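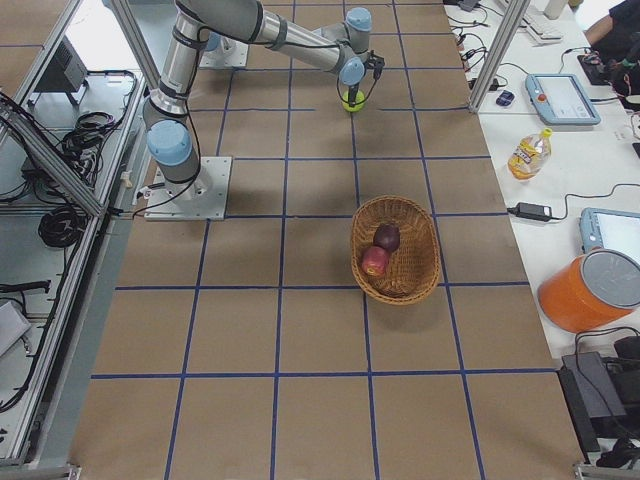
A tennis ball held over the table, with a wicker basket nearby.

Home | Football | Tennis | Opinion | Podcasts

Rosaire Zacharias has been on loan at 15 clubs, and I would like to know who is still enjoying this. Aveck bought him for a fee they called "significant" and have played him for 39 minutes. He spent February at Masilela, who were told he was a winger. He isn't a winger — ask the left back who had to stand behind him.

My complaint is with the paperwork. A loan used to mean a kid went somewhere muddy and came back with a better first touch. Now it means a grown man rents his fourth apartment of the year while his value is "protected," like a couch under plastic.

Cap it at two loans per contract. After that, play him or sell him. Aveck will say the market is complicated. So is finding a dentist every six months.

Related
Refilwe Fourie: Skolarach's bench is too long
Atia ticket prices, again
Thursday mailbag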